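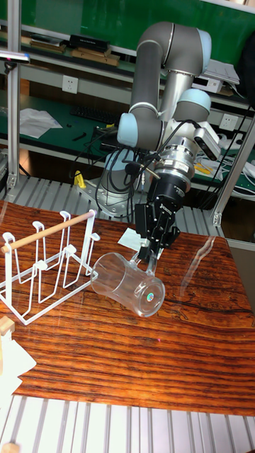

El artículo segundo

La Constitución de Wondimbridge tenía 193 palabras, y en los colegios se obligaba a los niños a recitarla de pie y con la mano en el pecho. Casi todos se atascaban en el artículo segundo, que decía: «El pueblo reconoce la Providencia y no le cobrará impuestos». Detrás venía una coma y, después de la coma, nada.

Sobre aquella coma se habían escrito 1.178 libros. Los había gruesos y los había muy gruesos. El partido de los Devotos sostenía que los fundadores habían querido seguir hablando de Dios y que les faltó papel. El partido de los Laicos sostenía que habían querido dejar de hablar de Dios y que les sobró tinta. Cada seis años se celebraban elecciones y ganaba uno de los dos, y el que ganaba mandaba reimprimir los manuales de historia, para alegría de la imprenta Esposito, que no tenía opinión sobre la coma pero había comprado una casa en la costa.

Kenna MacLeish llevaba media vida en el Archivo de Erkgate, en la sección de Legajos Menores, donde se guardaba lo que los fundadores habían dicho cuando creían que no los escuchaba la posteridad. Recibos de carbón, sobre todo. Una carta de dos páginas contra un sastre. El padre de la patria más citado en los mítines debía tres meses de alquiler y se quejaba de las rodillas.

La mañana del 6 de junio, buscando otra cosa, MacLeish desató una carpeta rotulada «Varios, humedad» y se encontró con el borrador.

Era la misma letra, el mismo papel, el mismo artículo segundo. Y después de la coma la frase continuaba: «salvo al párroco Goverix, que ya sabe por qué».

Lo leyó otra vez. Luego cerró la puerta, cosa que en el Archivo no se hacía nunca, y lo leyó una tercera.

Su primer impulso fue avisar al director. El director era Devoto por parte de esposa y Laico por parte de nómina, y la escuchó con los ojos cerrados.

— ¿Y por qué? — preguntó al final.

— ¿Por qué qué?

— Que por qué lo sabía el párroco.

MacLeish había encontrado también eso. En el mismo legajo, cosida con hilo de bramante, estaba la denuncia por dos gansos.

El director se levantó, miró por la ventana la estatua de la plaza — los fundadores de rodillas, según la placa rezando, según la otra placa firmando — y volvió a sentarse.

— Esto no puede salir antes de agosto — dijo —. En agosto no lee nadie.

Salió al cabo de cuatro días, naturalmente. Los Devotos convocaron una rueda de prensa para celebrar que, por fin, quedaba probado que había un párroco en el texto fundacional. Los Laicos convocaron otra, en el hotel de enfrente, para celebrar que, por fin, quedaba probado que se le cobraban impuestos. Un profesor defendió en la radio que los gansos eran una alegoría del poder temporal. Le respondió otro, en la misma emisora, que los gansos eran el poder espiritual, y que bastaba con haber visto uno de cerca.

A MacLeish la invitaron a ambos banquetes. En el primero le pidieron que no mencionara los gansos; en el segundo, que no mencionara la Providencia. Comió bien en los dos y habló del hilo de bramante, que era de muy buena calidad para la época.

El Tribunal Supremo tardó once meses en pronunciarse. La sentencia establecía que la intención de los fundadores era clara, que vinculaba a todos los ciudadanos y que se daría a conocer en su momento. Entretanto, la coma se mantenía.

Esposito hizo una edición conmemorativa en piel. MacLeish recibió un ejemplar dedicado por el ministro, que había escrito mal su apellido, y lo archivó en «Varios, humedad», entre la carta contra el sastre y una segunda denuncia que aún no había enseñado a nadie, firmada por el párroco, en la que se reclamaba una vaca.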